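Slide 9 – the arm in the garage (two minutes, don't rush!)

Say hi to Seraina Zaugg, who designed the Clelto wrist bracket with me. Third version, and I love it.

Parts bill: 700 dollars all up, servos were the big hit.

Ask the room: who here has a cat? Wait for hands.

Scooping is a great test job. Litter shifts, it drags on the blade, and the handle wants to twist in the fingers – brilliant fun to tune. We logged 41 runs in February.

Mention the grip force setting, then go to the full-screen picture and take questions on colour calibration.

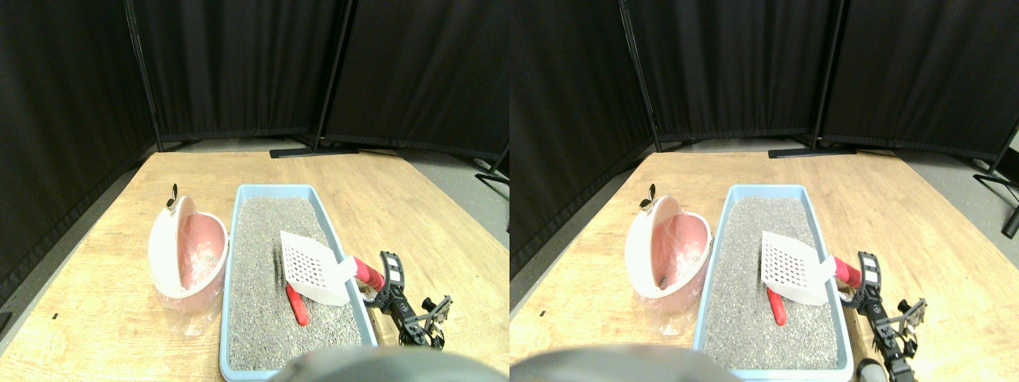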